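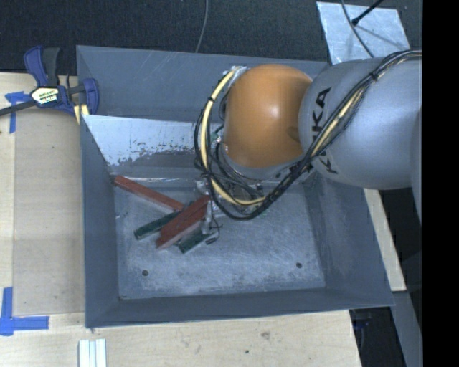

*A KUKA robot arm reaches into a metal bin.*

**Civurthorpe loses its first baker, and its best hat**

28 July 2025

Week 2 of *The Civurthorpe Bake* is over, and so is the television career of the man in the straw boater. He went home last night after serving the judges a lemon tart with the structural ambition of soup. He took it well. The tart was past taking it any way at all.

The show, made by Fammont and streamed on Gridora, puts amateur bakers in a converted grain hall and asks them to make things most of us buy. Last week's opener sent no one home, on the grounds that everybody was still finding the spoons. This week the judges felt the spoons had been found.

First up was the Joubert round, named for the sponsor, whose flour is mentioned so often that it ought to get a vote. The bakers had to produce a braided loaf with a filling of their own choosing. The retired bus driver chose fig and blue cheese and won the round easily. The dental student chose beets, and her loaf came out of the oven looking like evidence. She survived on flavor, which the judges called "surprising" three times before one of them went back for a second slice.

Then came the tarts. The rules gave everyone 91 minutes, a number the host read out as if it had been handed down on a mountain. The straw boater spent a large share of them on a pastry lid with a sailboat cut into it. It was a very nice sailboat. It also sank on live judging, taking the lemon with it, and the cameras stayed on the plate long enough for viewers at home to make coffee.

The bottom 2 were the boater and the school librarian, whose custard had split. She got the benefit of the doubt for a decent crust and for not crying, although the music tried hard to make her. The verdict took four and a half minutes to deliver, including a pause that I used to feed the cat.

The audience vote is still a puzzle. Viewers may award up to 300 points to a favorite through the Gridora app, but the points only break ties, and there hasn't been a tie. My own points went to the bus driver. They are presumably sitting in a drawer somewhere.

A word about the new host. The opening monologue was shorter this week, and the joke about proving drawers has been retired, so the notes are clearly getting through. The outfit with the wooden buttons should stay. The habit of whispering beside people who are holding boiling sugar should go, preferably before somebody turns around quickly.

Next week is pies, with a hot-water crust round that the trailer promises will "change everything." The same trailer promised that about the braids. The dental student was shown staring into an oven, and the librarian was shown laughing, so draw your own conclusions about which of them the editors want us to worry about.

New episodes of *The Civurthorpe Bake* arrive on Gridora every Sunday evening, with the final set for September. The eliminated baker will be on the companion show later this week, and the hat is expected to join him.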